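ホーム > 講義資料 > 店舗什器と陳列 > 第3回

資料内を検索 キーワードを入力 検索

第3回 箱物の棚出しと間隔

担当科目:陳列基礎(Flunetholm校 共通教材)
前回の続き。今回は板一枚の棚に小箱を並べる。教科書は53ページから。 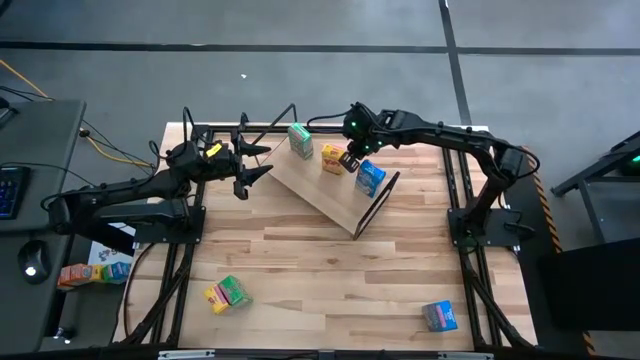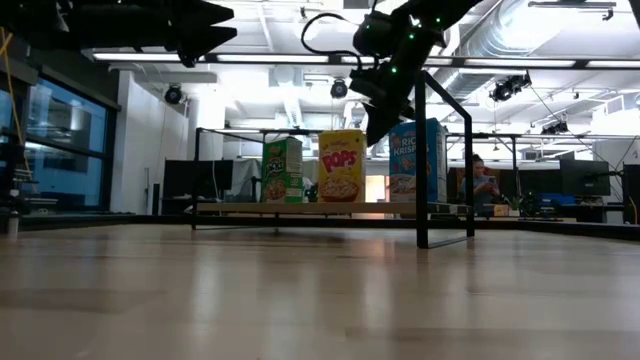 棚板にはどちらも緑、黄、青の箱が間をあけて並ぶ。

1. 棚板と枠

・棚板は木、枠は黒い金属。什器の組み方は第2回の配布資料を見ること。
・板が傾いていると箱は低いほうへ滑りやすい。置く前に板の端を手で押し、がたつきを確かめる。
・枠の縦材が商品名にかかる場合は、箱を左右にずらす。

2. 箱の置き方

・シリアルの箱は幅に対して奥行きが浅く、前後に倒れやすい。底面全体を板にのせる。
・正面は商品名の入った広い面。2枚目の黄色い箱なら「POPS」の赤い文字がある側。
・高さの違う箱は、低いものから高いものへ並べると見比べやすい。2枚目では右の青い箱がいちばん高い。
・色の近い箱は隣り合わせにしない。

3. 棚に出す前の箱

・作業台に仮置きする箱は、棚板の真下を避ける。
・箱同士をもたれさせたままにすると角がつぶれる。1枚目の左手前にある黄色と緑の箱を見ておく。
・ラベルを上にして寝かせた箱は、立てるときに底のふたの浮きを見る。

4. 用語

フェイス:客側に向ける面。またはその列数。
前出し:奥の商品を手前に引くこと。
Cilis式間隔:箱の幅の半分をあける並べ方。本科目ではこれを使う。

課題

手持ちの空き箱を三つ使い、Cilis式間隔で並べた図を描く。寸法はミリで記入。提出は6月27日、教室101の箱へ。用紙はPathak方眼を使用。名前のないものは採点しない。

次回は袋物。教科書71ページまで読んでおく。

© Jisemier教材室 お問い合わせ ページの先頭へ戻る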